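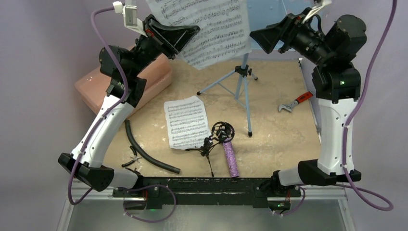 Otis Boateng reckons anybody can write a hymn tune, and the trouble starts when people have to sing it. He told me so before I'd even got my coat off! He's been writing them in Parkstead for years, and I wanted to know how he gets going.

"I hum in the car," he said. "If I still have it when I get to Achterberg, I write it down." He has 667 of them in folders — most of them, he says, are the same tune in a different hat. 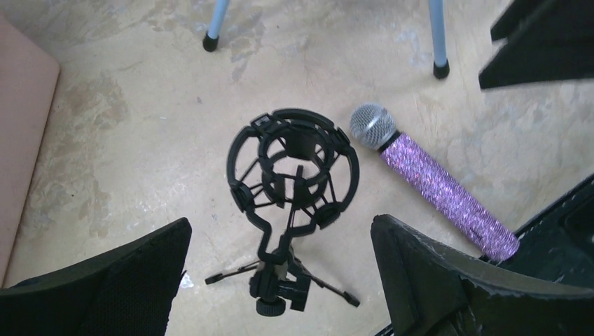
Microphone cradle on its small tripod.

I asked if he records the humming. He used to, and then he'd listen back and hate it (I know the feeling). These days he goes straight to pencil and sends a copy to Lyle Doucet, who sends it back with the high notes circled. 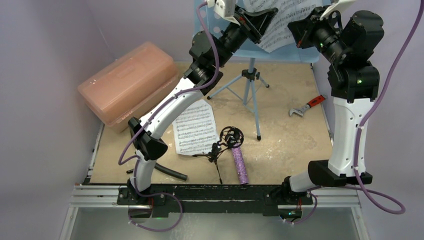
Who gets to sing them

"Altos," he said right away. "Altos never get the tune, so I give it to them in verse 2." The sopranos grumbled about that all through August.
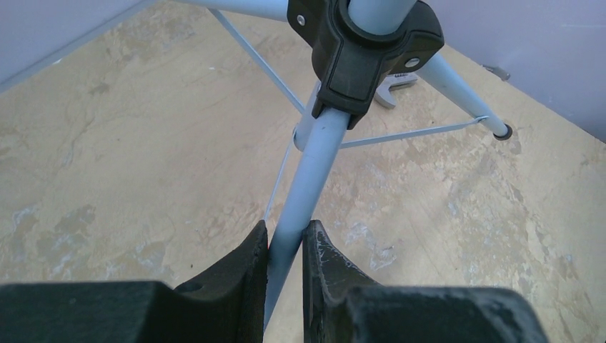

He'd like to hear one sung outdoors next, with no organ and a lot of people who don't know it yet. I said I'd come, as long as it isn't too high.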